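Wornell table cover review: a black sheet for folding laundry on, and I'm not convinced

By Leanne Birkett
July
14 comments · 7 shares
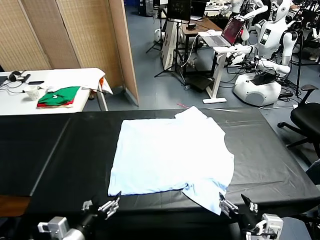

I was suspicious of the Wornell from the moment I read the packet, which promises a "wipe-clean surface for all your folding and sorting". It's a black plastic sheet for a long table. You could say the same of a bin bag with the sides cut open, and I did say it, more than once, to Bart Hoekstra, who had talked me into trying one.

My complaint going in was that plastic is the wrong stuff to fold clothes on. A cotton T-shirt wants a bit of grip underneath it. On a slick cover the first sleeve tucks in nicely and then the whole shirt drifts when you reach across for the second. I've had mine on for seven weeks and it still happens, mostly with light things. Jumpers and towels stay where they're put.

Then there are the creases. The sheet comes folded up small and the lines don't drop out. The packet says to leave it overnight. I left mine for a fortnight and I could still find every one of them with my palm. Do they end up in the shirt? I don't think so, but they make it harder to smooth a hem, and you start blaming the shirt for a ridge that belongs to the cover. The shine is annoying too, if you have a bright ceiling light.

What I will give it is the colour. A pale blue tee on black is very easy to see - you can tell straight away if the body is square and if the collar has gone wonky. On my old white table I was guessing with anything light. Dark socks are another matter, obviously.

Size is fair. There's room for a shirt laid out flat with a pile beside it, though I still let corners hang over the near edge out of laziness, and a hanging corner pulls the rest with it.

I also tried the Promilden, which is cloth-backed and costs roughly double. It lies flatter and slides less. It also picks up fluff like nothing I've ever owned, so I can't send you there with a clear conscience either.

If you already have a plain table with a clean top, keep your money. If yours is stained or rough, the Wornell will do the job. Mine is staying on until it splits at a seam.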